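Foro Nernedent > Puzles mecánicos > Material y puesto de trabajo
Tema: Bandeja redonda oscura para cubo 3x3 sobre mesa blanca
Respuestas: 14

#1 arista_ub
Mensajes: 1803
Abro tema sobre la base de apoyo. Llevo desde noviembre con una bandeja circular de reborde elevado, marrón muy oscuro, acabado mate, colocada en el centro de una mesa blanca. Diámetro 30 cm. La uso para dejar el cubo entre resoluciones y para desmontarlo.
Motivos del cambio: en el tablero blanco perdía de vista los muelles y las arandelas, y el cubo patinaba al soltarlo. Con la bandeja las dos cosas han mejorado.
Pendiente de resolver: el reborde. Si suelto el cubo desde un lado, la muñeca lo roza. ¿Alguien trabaja con bandeja de borde bajo o directamente con tapete?

#2 corte_esquina
Tapete. Neopreno de 2 mm, sin borde. La bandeja rígida suena en cada golpe y a la larga marca las esquinas del cubo. Para desmontar sí me parece correcta, pero son dos usos distintos y no los mezclaría en la misma base.

#3 lubrica_poco
No estoy de acuerdo con lo de las marcas. Tengo un Catonine que ha pasado por bandeja rígida a diario y las esquinas están como el resto. Lo que marca es la caída, y eso ocurre igual sobre neopreno si es fino y hay tablero duro debajo.
Lo del ruido es cierto. Se corrige con fieltro adhesivo en la cara inferior.
Pregunta para arista_ub: ¿qué iluminación tienes? Con fondo blanco por todas partes el naranja y el rojo se me confunden en la inspección, y una base oscura lo arregla solo en parte. Si puedes subir fotos del puesto, mejor.

#4 arista_ub
Luz de techo, uniforme, sin flexo. Mesa blanca, pared blanca lisa, suelo gris. Las sillas son negras, por si el reflejo influye en algo, que lo dudo. El cubo es de caras naranja, azul, roja, verde y amarilla bien saturadas, y en la foto está mezclado. La blanca no la cuento porque no se aprecia.
Mesa y pared:

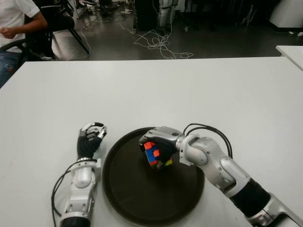
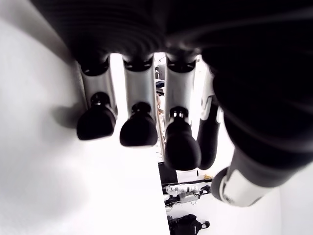 #5 lubrica_poco
Gracias. El naranja se separa bien del rojo en la primera, al menos en mi monitor. La sombra sobre la mesa es débil, así que la luz me parece bien repartida.
La pared es otro asunto. En la segunda sale quemada casi toda. Puede ser cosa de la exposición, pero si a simple vista también molesta, yo bajaría un punto la luz de ese lado o pondría un panel gris mate. En mi puesto el panel redujo el cansancio de vista más que cualquier base.

#6 corte_esquina
Un panel gris para mirar un cubo me parece excesivo. La inspección dura unos segundos y se hace mirando hacia abajo. La pared no interviene.
Insisto en el reborde. En esa posición, con el cubo sobre la parte superior derecha de la bandeja, el borde queda muy cerca. Si se baja la mano desde fuera, hay que salvarlo siempre.

#7 arista_ub
Correcto, ese es el roce que comentaba en #1. Acercando la bandeja al borde de la mesa mejora un poco, pero entonces me quedo sin sitio para apoyar el antebrazo.
Sobre la pared: a simple vista no molesta. Lo dejo como está.

#8 tornillo_flojo
Aporto medidas por si sirven. Stetis tiene una bandeja redonda con reborde de 14 mm y otra de la misma serie con el borde más bajo. He probado las dos. Con la alta no se escapa ninguna pieza durante el desmontaje. Con la baja se me fue un muelle a la primera semana, pero la muñeca pasa libre.
Las dos son mates. Evitad las brillantes – el reflejo del techo cae justo donde está el cubo.

#9 lubrica_poco
¿Material de la baja? Si es lacada, el aceite de silicona deja cerco y no sale con agua.

#10 tornillo_flojo
Lacada. El cerco aparece, sí. Con alcohol isopropílico y paño de microfibra se va, pero hay que secar enseguida o el mate queda desigual. He dejado de lubricar encima y uso una hoja de papel vegetal.

#11 corte_esquina
Es decir: bandeja, fieltro debajo, papel vegetal encima y alcohol para limpiar. El neopreno se lava en el fregadero.

#12 tornillo_flojo
Y se queda con pelusa, que acaba dentro del núcleo. Cada uno elige su mantenimiento.

#13 arista_ub
Prueba hecha estos días. He recortado un disco de neopreno negro y lo he metido dentro de la bandeja. Resultados:
– Ruido: baja bastante.
– Deslizamiento: el cubo se queda donde lo dejo.
– Reborde: al subir el fondo, sobresale menos y la muñeca roza menos, aunque sigue rozando.
– Contraste: sin cambios apreciables.
– Desmontaje: quito el disco y trabajo sobre el fondo rígido.
El disco lo saqué de un retal de Chukwu. Se corta con cúter circular; con tijera el canto queda ondulado y se levanta.

#14 lubrica_poco
Buena solución. Un apunte: no pegues el disco. Si el adhesivo es de contacto, reblandece algunas lacas y luego no hay forma de recuperar el fondo.

#15 corte_esquina
Neopreno, al final. Pasa el diámetro exacto del corte cuando puedas, que tengo una bandeja parecida guardada y quiero probarlo antes de tirarla.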